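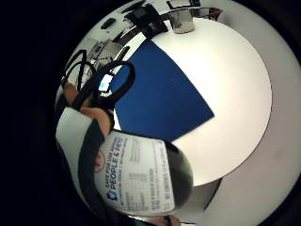
The Dakonthorpe Broadcasting Tribunal convened in May 2107 to consider the conduct of the comedian known to viewers as Arrieta. The complaint concerned a sketch on the Vurura network in which the performer had imitated the Governor of Purkov for 6 minutes without a license. A flat blue sheet lay on a round white table, and above it was held a pair of scissors with black handles, which the performer had used as a prop. The clerk read 130 letters of objection into the record.

The Governor then asked to be heard. He stated that he had watched the sketch twice and found the voice acceptable - the walk, however, was wrong. The Tribunal adjourned to review the walk.

At four in the afternoon it imposed a fine of 200 crowns and directed the performer to attend the Governor's residence for instruction.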